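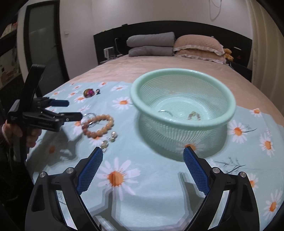

How to work out the age of an old church (or barn, or chapel) from its walls

I get asked this a lot by people who've bought a funny old building, or who just like poking round churchyards on holiday, so I've finally typed it up. You don't need any training. You need decent shoes, a notebook, a torch and a bit of patience, and it helps if the sun is low — flat midday light hides everything.

Step 1. Walk all the way round before you write anything

I mean it! Everyone rushes to the fancy west door and starts guessing. Do a full lap first, then a second one going the other way. On the second lap you'll spot the blocked doorway you missed, or the place where the roofline used to be lower. Old roofs often leave a sloping scar on a tower, and it's one of the best clues going.

Step 2. Look for the joins

Very few old buildings went up in one go. Find the straight vertical joints where one bit of wall has been butted up against another. If the stones on either side aren't laced together, you're looking at two different builds. Sketch where they are, however badly. My sketches look like squashed shoeboxes and they still do the job.

Check the corners too. If you find big dressed cornerstones stranded in the middle of a wall, the building once stopped there and somebody made it longer.

Step 3. Read the windows (carefully)

In England, as a rule of thumb, small round-headed windows are Norman or earlier, tall narrow pointed ones are thirteenth century, flowing tracery is fourteenth, and big grids of upright bars are later still. The trouble is that windows got swapped all the time. A window tells you the wall is at least as old as the window, unless the wall was rebuilt round it, and the Victorians loved doing that. Crisp edges and very even tooling usually make me suspicious.

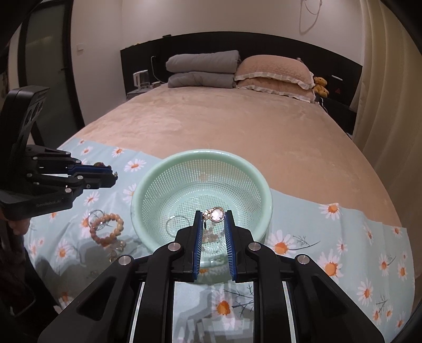 Bracelets and a green colander

Step 4. Measure the wall thickness

Do this at a door or window opening, with the door open, and measure the stone only, leaving out any plaster or panelling. I use a cheap Trerkix tape, and I take 2 readings at each opening and write both down. If a wall comes out much thicker than its neighbours it may well be the oldest bit, or it once held up something heavy like a tower.

Step 5. Get up close with the stone

Now the torch comes in. Hold it almost flat against the surface and slide it along. Diagonal strokes often mean early axe work, while neat upright ones tend to be later chisel work. You might find masons' marks as well, little scratched arrows and stars and so on. At Skiniritz chapel I spent 30 happy minutes on one pillar and came away with nine marks and a stiff neck. Please don't do rubbings without asking, and never chalk them in to make them show up.

Step 6. Check it against the paperwork

Go home, put the kettle on and see what's written down. Try the county record office, old maps and any parish guide. I keep my own notes in Skiker, where I'm up to 2,447 entries now (yes, I know), but a ring binder works just as well. The old Mac Giolla guidebooks are handy for floor plans, though I'd take their dates with a pinch of salt — they had my local tower a whole century too early.

If the wall and the book disagree, go back and look at the wall again. I like going in March, before the ivy and nettles get going and while the light is still low.

Last updated December 2025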